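Folding clothes still a slow job for machines

Robots can weld a car door in seconds, but a pile of clean clothes on a bed remains a problem. Gandasard, a company that wants to sell a home machine for sorting and folding clothes, said this January that its product is not ready for customers and will not go on sale this year.

The company is now putting most of its effort into examples of the work done by people. They handle clothes on an ordinary bed with grippers held in the hand, and the recordings are used to train the software. Gandasard wants 2,000 recordings before it tests the next version.
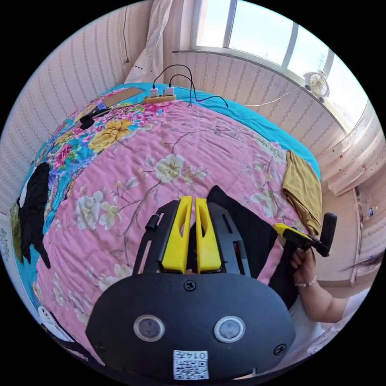 Dark fabric is the hardest

Blagoje Hodžić, who runs the clothing work at Gandasard, said black garments cause the most failed attempts. Sleeves, hems and folds are hard to tell apart when everything is the same shade, and a gripper with two fingers often picks up two layers at once.

"A person feels the second layer and lets go of it," Hodžić said. "Our machine carries on and folds the wrong thing."

In the company's last in-house test, the machine was given nine garments from a mixed pile. It folded two of them well enough to go in a drawer. A T-shirt took eight minutes. The test was run on a plain table, with no bedding under the clothes.

Beds are more difficult. A quilt moves when it is pulled, and a printed cover can confuse software that is looking for the edge of a shirt.
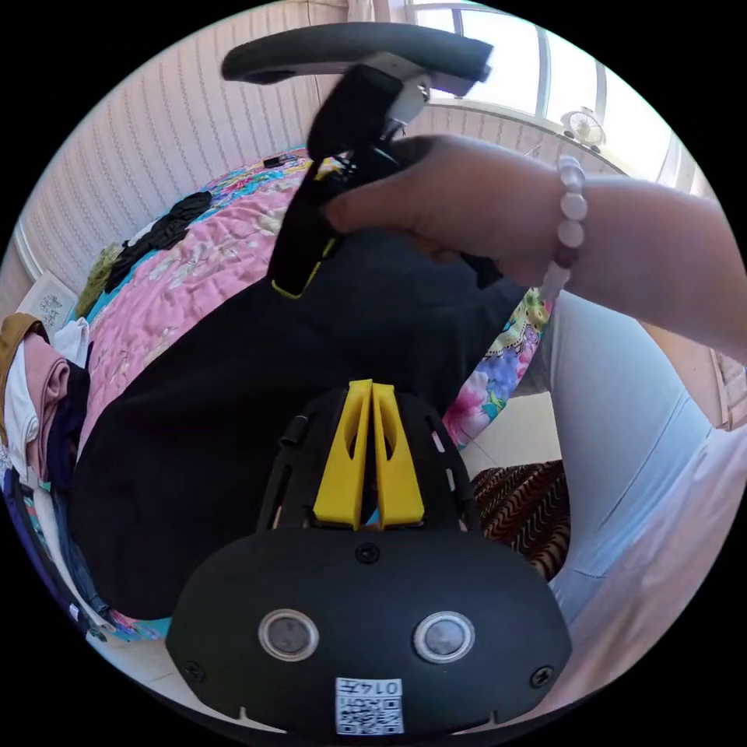 Shops have the same trouble on a larger scale. Grurkura, a clothing chain, tried an automatic folding station in the stockroom of its Dimitrov Street store last year and took it out again when the trial ended. Staff had to lay each sweater flat before the station could start, and most of them found it quicker to finish the fold by hand. The chain has kept a machine that puts tags on boxed goods.

Zevbridge, which supplied the folding station, said it is working on a feeder that can pull one item out of a heap. It gave no date and would not discuss the price.

Hodžić expects sorting to arrive before folding. Gandasard plans a smaller trial in which the machine only moves clothes from a bed into separate piles, with a person doing the rest.
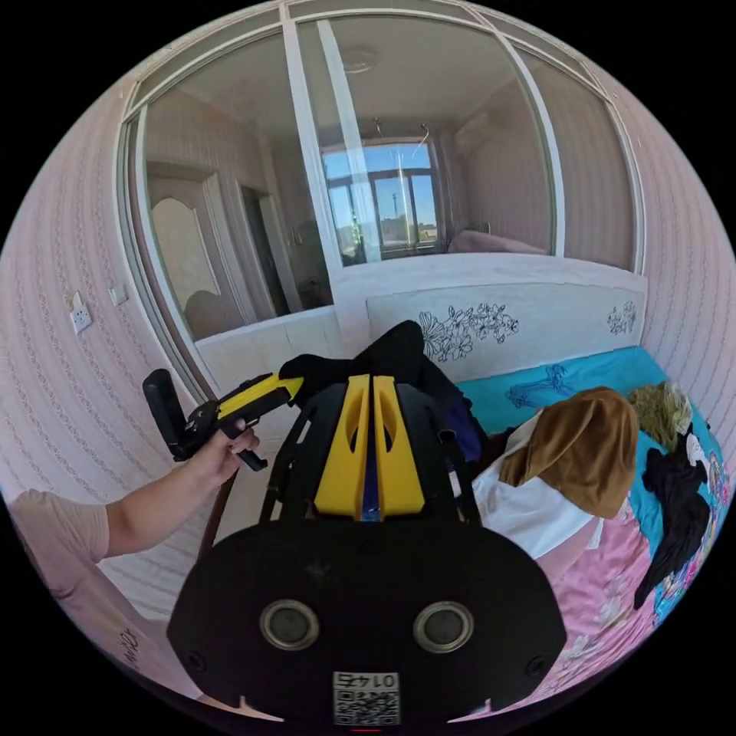
Clothes on a bed, with grippers held by hand.

The sorting trial will start once the recordings are complete. Gandasard has not said which homes will take part.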